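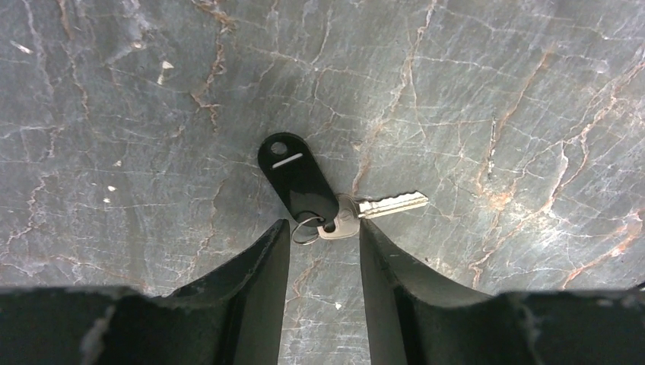
Key tag on marble, Pindovo fingers open. Wrist camera view.

Pindovo two-finger gripper, second look
2023-09-09

My first notes on the Pindovo, back in January, covered boxes and bottles. Small flat parts are harder, so this round is keys.

The kit from Csonka is $1,597 with the wrist camera, or 287 less without it. Buy the camera. Veined stone gives the Skilent software plenty of false edges, and a bright key blade is no help either. I ended up lowering the contrast threshold to 300 (default is 1,000) and training on the tag outline only.

Grasping the tag works better than grasping the blade. The fingertips are narrow and stiff, and on a hard surface the approach height matters more than grip force – set it too low and the arm faults on contact. The black finish on the base scuffs easily.

Gostent sells softer tips for the same mount. I have a pair on order and will rerun the keys with the same settings.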